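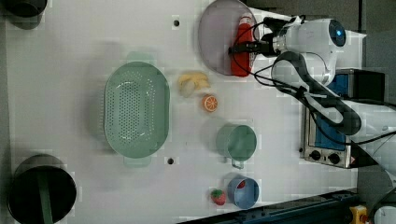

How to Lay Out a Play Kitchen on One Table (and Get It Off Again)

Updated Jun 28, 2019

I have read a lot of advice on play kitchens, most of it written by people with a spare room and a label maker. I have one white table. What follows is the method I settled on after a long spell of owning a toy banana in every room but the right one.

You will need a table with a pale top, one big item, one plate, a couple of cups, a handful of pretend food, and an adult with a tolerance for fruit underfoot. A toaster oven or something like it at the side makes the whole thing look more serious than it is.

Before you start

Clear the table completely. I know. Do it anyway, and wipe it while you can see it. Anything that doesn't belong in the kitchen goes in a box, and the box goes somewhere you will have to walk to. When I skipped this step in March I ended up with a kitchen containing soup, a stapler and half a train, and the train was the most popular dish.

If you're using a real toaster oven as scenery, unplug it, and let it cool fully if it has been used. Keep the cord where small hands won't pull on it. That's the only stern paragraph in this tutorial.

Step 1. Put down the biggest thing first

In my case that's the mint-green colander. It's oval, it has a handle at each end, and it takes up more of the table than any colander has a right to. Lay it lengthwise, running from the far side of the table toward you, and leave it alone. Everything else gets arranged around it, much as my aunt's dinners were arranged around my uncle.

If you put the small stuff down first you'll only have to move it all when the colander arrives. I've done it in that order twice.

Step 2. Give the oven a side

Push the oven to the right, knobs where a child can reach them. Turning two round black knobs that do nothing (see above, unplugged) is apparently worth a full morning. Keep food off the top of it. Things placed there are considered cooked and will be served to you.

Step 3. Place the plate

A large gray plate with a raised rim goes toward the far edge. The rim matters more than you'd think, particularly with anything round. My friend Eglė Petrauskas uses a flat wooden board in hers and spends a good part of each visit on her knees, looking for peas.

Decide now whether the plate is for serving or for storage. Mine is officially for serving. At the moment it's where the ketchup lives, lying down like a guest who has had enough of the party.

Step 4. Put the food between the big things

Pretend food does best in the gap between the colander and the plate. Bananas first, then the orange just below, then stop and look at it. You'll want to add more. Resist for as long as you can.

I used to put out everything we owned, which came to a bin of mixed produce from a garage sale in Zastthorpe, including a gray item that Wiesława Walczak insists is a mushroom. With all of it on the table, the game was called Pushing. With a few pieces out, the game was called Restaurant, and I got a menu. 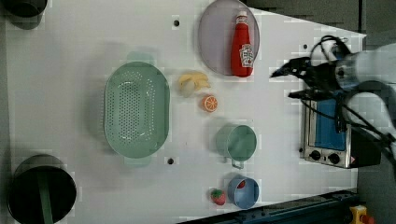
Cups are the next problem, and they need their own step.

Step 5. Keep the cups together

Line them up below the fruit, right way up, one under the other. Green mug, then blue cup. They won't stay vacant. A cup on a play kitchen table is a garage, and something small and red will be parked in it before you've turned around. I've stopped evicting. If a strawberry wants to sit next to the blue cup, that's close enough to a dessert.

Don't stack the cups to save space. It saves space very well right up until the moment someone wants the bottom one.

Step 6. Find a corner for the pot

The big black pot goes in the near left corner with its green handle pointing toward whoever is cooking. In a real kitchen you'd turn a handle away from the edge, and if you have a child who copies everything you do, turn this one in as well. I mention it because mine does, and I don't, and we've had words.

That's the layout. Six steps, and you could stop reading here if you never intend to put any of it away.

Getting it off again

Reverse the order. Small things go into big things, and the colander is the biggest thing, so it becomes the basket:

Orange and bananas into the colander.
Strawberry on top.
Cups in next, after you've checked what's in them.
Ketchup last, cap up, wedged in wherever it'll stay.

Carry the lot by the two handles and set it on the shelf. The plate slides in behind. The pot can hold whatever didn't fit, and something never fits.

If you have helpers, give each one a single item to be in charge of. "Tidy up" gets you nowhere in our house, but "you're in charge of the orange" gets the orange put away with a level of ceremony usually seen at museums.

Things that go wrong

The fruit rolls. Put it in the colander between games, or fold a dish towel under it.

Everyone wants the ketchup. Buy a second bottle, or accept that ketchup is the currency of your household and plan accordingly.

Your pieces keep going missing. A reader wrote to say she had numbered hers up to 477. I admire this and would like her to come over. I just look under the couch before vacuuming.

Somebody has baked the strawberry. If it was only pretend baking, eat it and say it's delicious. If the oven was plugged in, go back to Before you start, and open a window.

Next I'll be doing the shelf underneath, as soon as I've found out what's on it.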